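Progress report no. 2, Wekville rain gauge and storm warning scheme
To: Esis small grants desk
Jul 25, 2026

Quick one, fuller figures when Dumwood send theirs.

Gauges: 8 now up along the river, last one at Bañez bridge. All reporting every ten minutes exept the weir, which drops out in strong wind. New aerial ordered.

Text alerts: 200 households signed up, target was 70 by now. Two heavy rain warnings sent since February. First went out late, our fault, wrong threshold set. Second fine.

Spend: 2,000 left, mostly for batteries and the spare wind sensor. No change to end date.

Still to do: leaflet reprint, school talk, agree who is on call overnight when a gale warning is out.

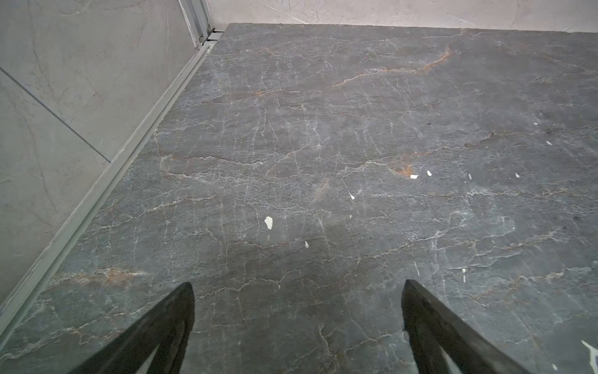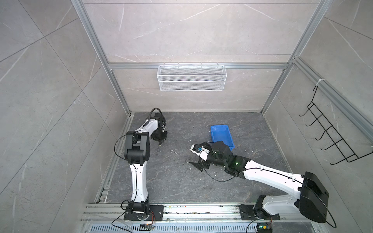
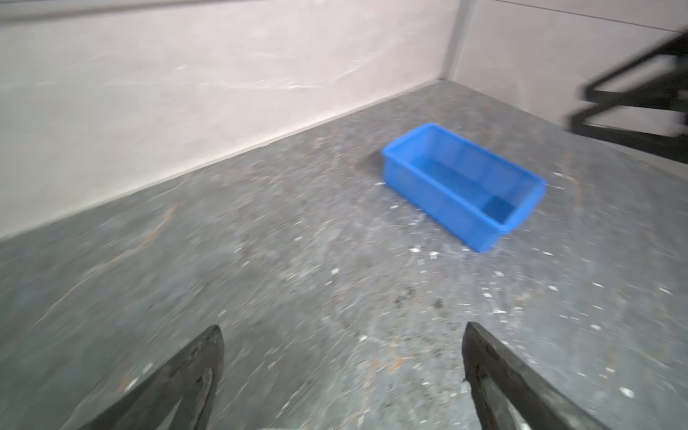
Marites Talavera adds that the second warning reached her lane well before the water did, but she'd like the texts to say which road floods first, and could they please stop coming twice.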